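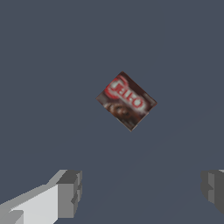 By Hywel Mostyn, Field Office, Trollmont
Filed under: Grant reports, Cudonov District

Progress report to the Skorkberg Fund: official exchanges and district visits, second period

The grant pays for the hosting of visiting delegations in Cudonov District and for the follow-up work agreed during those visits. Our last report ended with the district council still waiting for a reply from the coastal administration in Coman. The reply came in April and the delegation arrived later the same month.

The Coman delegation stayed four nights. It was led by the deputy governor and included the heads of the port, health and schools departments. Talks were held at the council building in Trollmont on the first day, and the rest of the stay was given over to visits in the district. The deputy governor asked to see the inland villages as well as the town, so we cut one of the two receptions and used the time for the road north.

Visits were made to the cold store, the teacher training college, the nursing school and the new section of the river road. The planned stop at the sawmill was dropped when the ferry ran late. The manager there had prepared a presentation and has asked that it be moved to the next visit. We have agreed.

A joint statement was signed on the last morning. It covers fisheries training, mutual recognition of nursing certificates and a yearly meeting of the two administrations. The text on port fees was left out. Coman wants a single rate for all vessels under its flag, and our council wants to keep separate rates by tonnage. Both sides will send written positions before the next meeting, and I expect this to take longer than the original work plan allowed.

Public meetings

Attendance at the public meetings was 1177 over the period, against a target of 1000. Most of the difference comes from the Friday meeting in Trollmont, where the market had closed early and many people came straight over. The questions were mainly about work permits and the price of ferry tickets. Neither subject is in the joint statement, and several speakers said so. A record of the questions has gone to both administrations.

The inland meetings were smaller. In the northern villages we had trouble with interpretation, as the interpreter booked from Coman did not speak the local language and everything had to go through a second person. Tudor Onu, who handles our logistics, has now drawn up a list of interpreters for each language in the district. We should have had this list from the start.

Training places

The training exchange opened for applications after the visit. We received 297 applications for the fisheries and nursing courses together. Selection for fisheries is finished and the first group will travel to Coman once their papers are issued. Nursing selection is held up until the certificates annex is approved by the council – it is on the agenda for the next sitting, after being postponed at the last one.

Applicants from the inland villages had to come to Trollmont to hand in their forms, and some of them made the trip twice because of missing stamps. For the next round the forms will be accepted at the village offices.

Spending

Spending is within the approved budget except for transport. The river road was open only to light vehicles for part of the visit and we had to hire extra cars. We have covered this from the money saved on the canceled reception. Printing costs were lower than planned. No funds have been moved between the hosting line and the training line, and we are not asking for any change at this point. Receipts and the signed attendance sheets have been sent separately.

Next period

The return visit to Coman is being prepared. Our council has named its delegation but has not settled who will lead it, and the hosts need that name before they can fix the program. We plan to hold one public meeting in each northern village before departure so that people there can raise points for the talks.

Two matters need a decision from the Fund:

Whether the grant may pay for interpreters in the inland villages on a regular basis, outside official visits.

Whether the closing date for the nursing exchange may be moved back – the present date will pass before the first group can finish its course.

An answer on the second point is the more urgent one. Questions about the accounts should go to Tudor Onu and all others to me, at the Trollmont office.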